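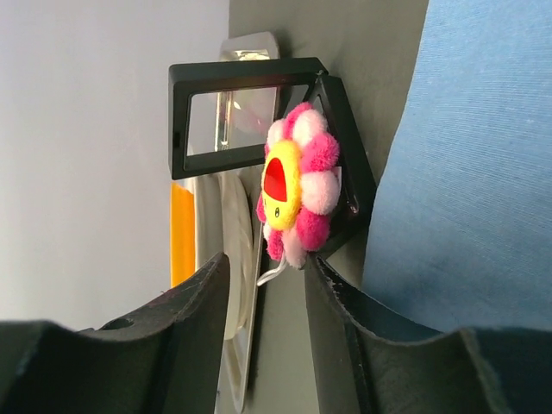

2. Planning and budgeting for your Nurnari two-arm cell

Read this section before you sign anything. It covers what to order, what you probably own already, and the costs that tend to turn up after the finance department has stopped answering.

2.1 Before you ask for a quotation

1. Write down the jobs the cell will do in its first year. Keep to jobs you have now. "Folding, sorting and possibly assembly" is three cells, and you will be quoted for all of them.

2. List the smallest, softest and most awkward item the arms must pick up. Send samples to Fletel with form 2052. Photographs of samples are accepted but tell us very little about squashiness.

3. Measure the room, then the doors, then the lift. Customers reliably do the first.

4. Leave 500 mm clear on every open side of the cell. A filing cabinet on castors is still a filing cabinet.

Note: Quotations are valid until the end of October. Prices in this section were checked on August 31, 2025 and have no doubt been enjoying themselves since.

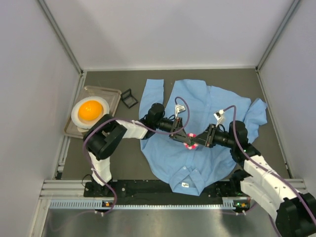

Most first budgets cover the arms and stop there. The arms are the largest line on the order, but the bench, walls, mounting plate, cabling and grippers are priced separately, and the Oravec bench kit has its own lead time of 10 weeks. Cabling is the line people try to trim. Look at how the purple cables arch up over the grippers before they come back down along the arms: that slack has to be paid for, and so does the headroom above it. Order the lengths on the Fletel drawing, even if a shorter set is on offer and looks like a bargain.

2.2 Setting the budget

5. Price the complete cell with both arms. Adding the second arm later means a second delivery, a second installation visit and a second conversation with whoever signs for it.

6. Add spare gripper fingers. They are a consumable, like printer ink, and are argued over in much the same way.

7. Decide who pays for test items. Shirts, plates and soft toys are cheap, but an expenses claim for a plush flower does need a cost code.

8. Allow for staff time. The Eltton training course takes 2 days per operator, and lunch is not included.

Caution: Do not buy used fingers to save money unless you have seen the gripping faces. Sellers describe all wear as "cosmetic".

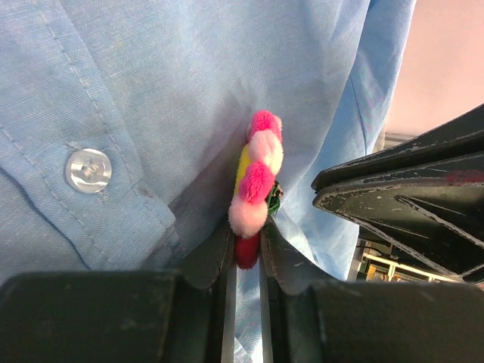 Fig. 2-3. Soft item held between the fingers. Note the scuffed tips, and the heavier wear on the second gripper at right.

2.3 Placing the order

9. Check that the quotation names the bench kit, the cable set and the spare fingers as separate lines. If it says "accessories", send it back.

10. Return the signed copy to Fletel with your door and lift measurements attached. Delivery dates are confirmed once both have arrived.

For power and floor loading, go to section 3.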